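Hedura Workshop Services
Desktop repair and upgrade: frequently asked questions

Last revised 2 October 2001. Prices are on the separate tariff sheet.

Which machines do you accept?
Desktop and tower computers of any make, including those assembled by the owner. Portable computers are accepted for hard disk and memory work only. Monitors and printers are not accepted at either counter.

Where do I bring the machine?
Counters are at Clulten and Jang. All bench work is carried out at Clulten. A machine handed in at Jang travels on the next van and should be allowed one extra working day in each direction.

What should I bring with it?
The tower, its mains lead and any driver discs supplied with the machine. Leave the keyboard, mouse and monitor at home unless the fault concerns one of the sockets they plug into. If the machine asks for a password at start-up, write it on the job card. A set-up password that has been lost can normally be cleared with a jumper on the board, but this also resets the clock and the drive settings.

Will my files be safe?
Copy anything you need before handing the machine in. We do not erase a disk without a signature in box 2 of the job card. If the machine will not start and the files have not been copied, ask for a disk transfer. The disk is then fitted to a bench machine as a second drive and its contents are written to CD. Transfers are charged per disc written.

How long does a repair take?
Inspection is completed within two working days of arrival at Clulten. The repair itself depends on parts. Memory, power supplies, fans and common hard disks are held in stock. Main boards are ordered against the job and processors are ordered with them if the socket type has changed.

What does the inspection cover?
The case is opened, dust is cleared, and all cable and card seating is checked. The supply voltages are measured under load. If the machine does not reach the start-up screen, it is reduced to the board, one memory module, the processor and a display card, and parts are put back one at a time until the fault returns.

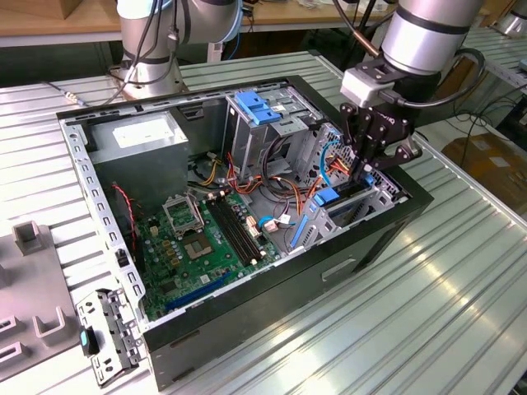
Where the fault follows the board and not any of the parts fitted to it, a replacement board is quoted. Repair of individual components on a board is not offered, with the exception of the clock battery and its holder.

Can I supply my own parts?
Yes, if they are new and in sealed packaging. Labour is charged at the normal rate and is guaranteed. The part is not. Second-hand memory is refused, as intermittent faults in it can take longer to trace than the original complaint.

What memory does my machine take?
Check the board manual first. The number of pins, the speed marking and the largest module the board will recognise all matter. Mixing speeds is possible on many boards, in which case all modules run at the speed of the slowest. If you have no manual, the board number is usually printed between the expansion slots.

My machine is noisy. Is that a fault?
Fan noise that falls away after a few minutes usually means a worn bearing. A regular click from the hard disk is more serious. Switch off, leave it off, and bring it in. Case vibration can often be cured by tightening the drive screws.

How warm should it run?
A case interior of up to 35 degrees Celsius is acceptable. Keep the rear of the tower clear of walls and curtains, and refit blanking plates over unused slots so that air is drawn past the drives.

What is Flundari cover?
Flundari is our annual service agreement. It includes one inspection and clean each year, free van carriage from Jang, and labour on any failed part. Parts are charged. Cover can be taken out on any machine that has passed inspection.

How long is the work guaranteed?
Labour and parts supplied by us are guaranteed for 12 months from collection. Keep the job card. Damage from lightning, liquids or later work by others is excluded.

How do I check on a job?
Telephone Clulten 1285 with the job number to hand. The line is not staffed in the last week of July, when the workshop is closed for stocktaking.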